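Pre-Show Safety Walkthrough, with Comments
Fan screening and star appearance, Plallwood Hall
July 2018

Prepared for Bravo Fan Events. The walkthrough covered the front of house, the auditorium, the stage and the route the star will use between the side door and the stage. Items are marked OK, FIX or NOT SEEN. NOT SEEN means I was told about it and was not shown it. I don't mark those OK, however nicely I am told.

1. ENTRANCE AND LINE

1.1 Barriers in place along the front walk. FIX
The plan shows a folded line in four lanes. On the ground there were two lanes and a stack of barriers leaning on the box office wall. The hall says the rest go out on the afternoon of the show. They may. Last January the same promise was made for a premiere here and the line went around the corner into the loading drive.

1.2 Line capacity matches expected early arrivals. FIX
The promoter expects 300 people before doors. For an actor with this kind of following online, I don't believe it. One post from his account saying he is on his way and the number means nothing. Plan for the whole house to be outside at once.

1.3 Doors open outward and stay open. OK
All the front doors tested. The left one drags on the mat. Move the mat.

1.4 Bag search tables and lighting. OK
Tables are sturdy. Lighting is good enough to see into a bag, which was not so last time.

1.5 Ticket scanners work with the power off. NOT SEEN
"They have batteries" is not a test.

2. AUDITORIUM

2.1 Seat count agrees with the permit. FIX
The permit on the wall says 332. The seating chart sold to fans has an extra row of folding chairs in front of row A. Take the row out. I was told the chairs are for "friends of the production." Friends of the production also need to reach an exit.

2.2 Aisles clear to full width. FIX
The merchandise stand comes into the right aisle by the width of a poster rack. Turn the rack sideways or lose it.

2.3 Exit signs lit. OK
All lit, including the one over the balcony stairs that was reported dark.

2.4 Balcony rail. OK, with a comment
Solid when pushed. It is low for people who will be standing and holding phones over it. The hall's answer is a sign asking fans to stay seated. I have never seen a sign keep anyone seated when the lead walks in. Put two staff up there.

2.5 Fire extinguishers dated and reachable. OK
One behind the popcorn cart can be reached only by moving the cart. Marked OK after the cart was moved in front of me. If it goes back, this becomes a FIX.

3. PROJECTION AND CONTROL ROOM

3.1 Playback computer has a spare. NOT SEEN
The hall says a second machine is loaded with the film and the song clips. It was off site on the day.

3.2 Cables tied and off the floor. FIX
Tape over the top of a bundle is still a bundle. Run it along the wall.

3.3 Room ventilated. OK
Warm, but the fan works and the vent is open to the outside. 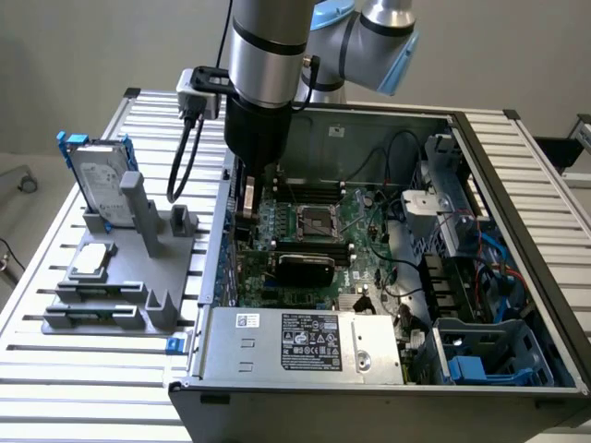
3.4 Booth door kept locked during the show. FIX
The lock works. The key hangs on a nail next to it, at eye level, with a label. During the last fan event a teenager got as far as the booth window looking for a better picture. Give the key to the operator.

3.5 House lights can be raised from the booth and from the stage. OK
Tried both. The stage switch takes a moment to respond, so tell the host not to keep flipping it.

3.6 Emergency announcement interrupts the film sound. FIX
It doesn't. The announcement played under a dance number and I could not make out one word from row F. The Truvon sound system is supposed to drop the film audio by itself. The installer calls this a setting. Then set it, and run it again with somebody standing at the back.

4. STAGE AND RED CARPET

4.1 Carpet edges taped. FIX
Front edge taped, back edge not. The back edge is the one people walk over in heels.

4.2 Photo backdrop weighted. FIX
It is 118 inches wide and held by one sandbag a side. A crowd pushing in for selfies will move it. Double the weight and brace it from behind.

4.3 Stage steps have handrails. OK
Both sides. Left rail has a rough patch, sand it.

4.4 Confetti and smoke effects. NOT SEEN
The effects supplier, Taremis, sent a sheet saying the smoke will not set off the detectors. I would like to see it not set them off. Until there is a test with the detectors live, no smoke. Switching the detectors off for the entrance was suggested, and the answer is no.

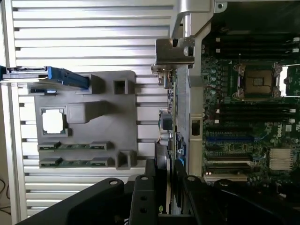 Processor socket and memory slots inside an open Dell desktop.

4.5 Hanging lights have safety cables. OK
Checked from the lift, every fixture over the stage. Fixtures over the audience were checked from the floor only, and I'd want those looked at up close before the next booking.

5. STAR'S ROUTE AND SECURITY

5.1 Side door to stage route is closed to the public. FIX
The route passes the restrooms. Whoever drew it has not met a fan. Use the rear corridor, which is longer and has a door at each end that closes.

5.2 Arrival time kept private. FIX
It was printed on the schedule taped up in the lobby. I took it down. By then at least one person had photographed it.

5.3 Guards briefed on crowd pressure. NOT SEEN
The briefing is promised for the day. I was shown a slide deck. It is mostly about uniforms.

5.4 Car can leave without backing up. OK
Only if the loading drive is empty. See 1.1.

5.5 Meeting point for lost children. FIX
There isn't one. The promoter thinks the audience will be all adults. His songs are played at school dances, so no.

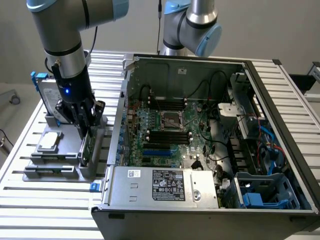
Gripper with a narrow green circuit board at a gray tray.

6. FIRST AID

6.1 First aid post staffed from before doors. FIX
Booked from the start of the film. Most of the fainting happens in the line.

6.2 Drinking water free and easy to find. OK
Cooler in the lobby, plus one outside. Refill them. Selling water next to an empty free cooler was noted last year.

6.3 Stretcher fits through the balcony door. OK
Measured and walked through.

RESULT

Not passed on this visit. Items 2.1, 3.6, 4.2 and 5.1 must be corrected and shown to me before tickets are scanned. The remaining FIX items can be cleared on the morning of the show if somebody with authority walks round with me. Photos sent by phone will not be accepted for 2.1, as the folding chairs have been "removed" before.

Recheck requested: yes
Copies to: Bravo Fan Events, Plallwood Hall front office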